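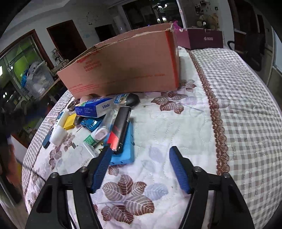
Packing up the back bedroom at the Rutherford house took most of January. The room had been used for storage for years, and nearly everything small in it came out of drawers. The bed became the sorting table, with the leaf-print bedspread left on and a big open cardboard box standing on top of it. Small things went down in front of the box first: a Vinda tissue box, a black flashlight, a computer mouse, a blue toy car. Each one was either packed, moved to another room or given away. The notes below follow the gallery in order, with the item numbers we wrote on the inventory sheets.

The bed
The quilted bedspread has brown and lavender leaves on white, with a gray-and-white gingham border. It stays with the house. Orvokki Karppinen wanted it kept on the guest bed, so it was washed after the sorting and put back.

The large box
Tan cardboard with red printing, torn along the top edge. We kept using it anyway and taped the top before it went to the unit on Mostard Street. Box 25 on the sheet. It holds light things only — the tape would not have held books.

The maroon box
This is the one marked Nature's Sunshine, next to the large box. It was listed separately as item 241 and went to the hall closet with the other boxes of its size.

Flashlight and light-blue case
The flashlight has a red-and-silver band at the lower end. It now lives in the kitchen drawer nearest the back door. The rectangular case was lying under it during the sorting, and the two have been kept together.

Bottles and tubes
A white bottle with a white cap, a clear plastic bottle and a couple of small tubes. Anything in this group past its date was thrown out. The others went to the bathroom shelf in a shallow tray from Treltoneck.

Toy car
Blue. It went to the Jureck cousins along with the board games from the top of the wardrobe.

Phone and mouse
The dark blue phone and the black mouse were put in the electronics bag. Old chargers are in the same bag, tied in pairs. Please don't empty it until someone has checked the phone for photos.

Round metal lid
Still no match. If you have a container missing its lid, ask for item 748.

The full inventory is in the green binder in the hall, with a copy at the storage unit. The unit is number 3417, and Orvokki has the key. The front bedroom will be added to this page when it is finished — the closet there is done, but the desk is not.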